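Craft Table Inspection, Room 7
Site: Ollham
Inspector: Struan Tennant
Date: 19th September
Form 217, tabletop and paper work

1. Work surface, cleanliness
Result: Action required
Comment: Small dark specks and crumbs on the beige top near the paper. Wipe before the next sheet is laid. Grit under paper marks the underside and throws the crease off line.

2. Work surface, level
Result: Pass with comment
Comment: The top is made of two boards. The back board sits slightly higher than the front one. Keep folding work entirely on the front board. A sheet laid over the seam will not take a straight crease.

3. Paper stock
Result: Pass
Comment: Green square in use, lying flat. Spare stock is Menzies craft pack, 100 sheets, kept in the cupboard. Pack opened in March, no damp or curl in the remainder.
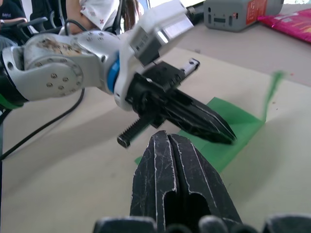

Photo: S. Tennant / Flurnach Inspection Services

4. Cables on the tabletop
Result: Action required
Comment: Black cable lies across the surface. Route along the side of the table and clip it down. Minimum clearance from the sheet is 10 inches under the site rules. Recheck after any change of layout.

5. Items stored on the table
Result: Action required
Comment: Row of items on the back board, including a handheld game console, a light gray box with a lid and a pink snack packet. Food packaging is not permitted on a craft surface. Remove the packet. The console should go in the Zumard locker. Other items may stay if they are kept behind the seam.

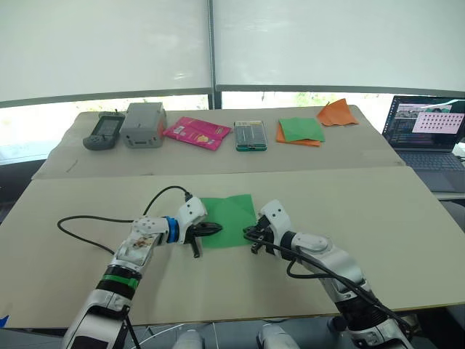 Item 5 was also raised at the previous visit and remains open. If the shelf above the cupboard is cleared, there is space for the whole row and the back board can be left free for finished work.

6. Cutting tools
Result: Not inspected
Comment: Drawer locked at time of visit. Key to be available next time.

7. Lighting
Result: Pass
Comment: Adequate for folding. Add a desk lamp if scoring or fine cutting is planned.

Follow-up: items 1 and 4 before the next session, item 5 within 10 days. Return the signed copy to the Ollham office.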